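**Juseck kitchen skills programme – progress note to Urness, July**

Prepared by Deisy Cabrera, with figures from Tài Quan

You asked for a short note on whether the measuring and mixing work is worth carrying into the next stage. My answer is a guarded yes, with less enthusiasm than the spring application showed.

**Spending.** We have used 239 of the 300 pounds set aside for bowls, cups and dry goods. Abelardo Benavides thinks the rest will see us through. I have doubts, as the dry goods were priced on the Ninh wholesale list and that list has changed twice.

**Sessions.** We have run 11 of the planned 20. The application said we would be past the halfway mark by now and, strictly, we are. It also said the recipe cards would be finished, and they are not. Réka Deák has drafts of the first few. I have read them and they still assume that everybody knows what a level measure looks like.

**The work itself.** The task is a plain one: measure out the dry ingredient, tip it into a mixing bowl, check what is left behind in the cup. We chose a big stainless steel bowl and a small plastic measuring cup with a spout.
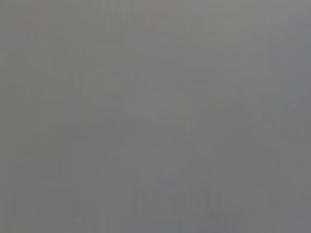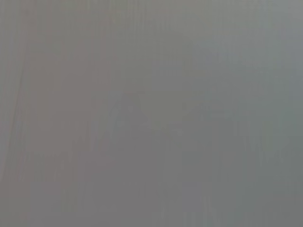
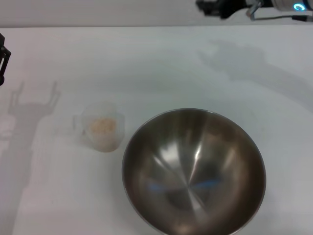
I am still not convinced by the cup. The plastic is cloudy, and a pale ingredient heaped in the middle of it is hard to judge from above. Bình Đồng's view is that people learn to bend down and look from the side. Perhaps they do, but I would rather buy clear cups than write a paragraph on bending down.

The bowl was my choice and I will defend it, though it is larger than the recipes need. A smaller one would leave more room on the table and cost less to replace.

**Claims I would ask you to treat with care.** The Getesitz summary says that accuracy has "improved markedly". We did not weigh anything in the early sessions, so I can't see what that is measured against. Weighing is now part of every session – late, but at least it is being done.

**Next.** Clear cups, if you agree to the spend. Finished cards from Réka before the next block begins. I would hold back any decision on a second site until there are weights to compare, and Tài will send those on with the next claim form.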